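Zevenport, second floor office: furniture and layout meeting
Minutes, August

Present: Hélène Petrenko (chair), Melina Konstantinidis (minutes), two from Balaskas. Apologies: Wilia.

1. Previous minutes
Accepted with one correction. The fabric sample under item 3 came from Useo, not Balaskas.

2. Desks
Petrenko reported that the long desks stay where they are until the floor boxes have been tested. Balaskas asked for a minimum clear width behind the chairs. Agreed at 1.2 m, measured with the chair pulled out. Cable trays to be fitted from the window end first.

3. Chairs
13 mesh chairs on the inventory. 4 need new casters. 2 have loose armrests and are to be tightened before anything is ordered. Konstantinidis asked whether headrests should be standard. Left open; users to be asked.
Action: Konstantinidis, caster quote.

4. Budget
2000 remains for the office. Casters and cable trays come out of this. No new desks this year. 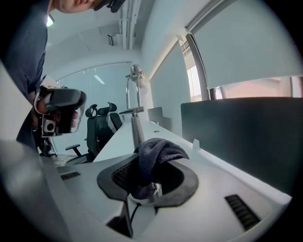 5. Chair positions
Chairs go back to the desk they are labeled for at the end of the day. Spare chairs are kept at the desk ends, clear of the walkway. Balaskas to send a revised plan showing both positions.
Action: Balaskas.

6. Any other business
Wilia's note on blinds held over. Petrenko to check the lease on wall fixings.

Closed 4:40 p.m. Next meeting when the floor box results are in.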